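Grocery Hands
2 min read

I took the job at Pluren in January because the ad said "no experience, steady hands" and I figured one out of two was pretty good. Lumitdale doesn't have a lot going on in winter. My other choice was the car wash.

So now I pack groceries! Same stuff, same basket, over and over, with a gripper in each hand, so a machine can learn how from me. My number is 1053, and everything I do gets saved under it. Somewhere in the building there's a folder of me being careful with crackers.
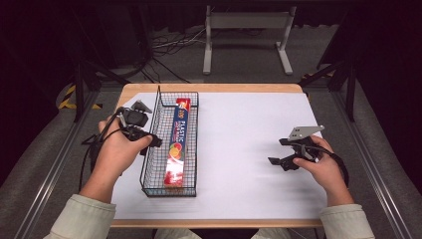 The plastic wrap, my old enemy.

The plastic wrap is long and slidey and it hates me. On my first day I dropped it 16 times (I kept a tally on my wrist in pen, which the trainer made me wash off). She said to leave the drops in. The machine we were teaching, Zeleke, needed to see what a fumble looked like and how a person gets out of one. I went home and told my mother I was being paid to fumble and she said well, finally.

After a few weeks I started doing it at home too. I'd reach for the salt and stop, line up my thumb and fingers like two flat pads, and come in slow from the side. I caught myself doing it to the cat. She let me, which was worse.

Then they invited us upstairs to watch Zeleke run on its own. It went for a red cardboard Sodalis box, got it over the basket, and right before letting go it gave a tiny shake, left, right, like it was checking the box was really there.

I do that. I've done it since I was a kid, with cereal, with presents, with everything! 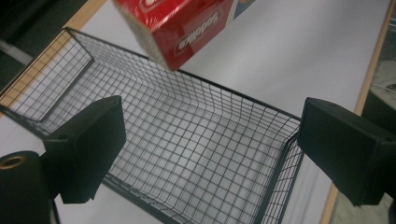

Do the bad tries get thrown out?
They stay in, marked as misses, so the machine can learn from the recovery too.

I went back down and put my sleeves straight and picked up the grippers. I had 20 more to do before lunch. On the first one I tried hard not to shake the box, and my hands did it anyway.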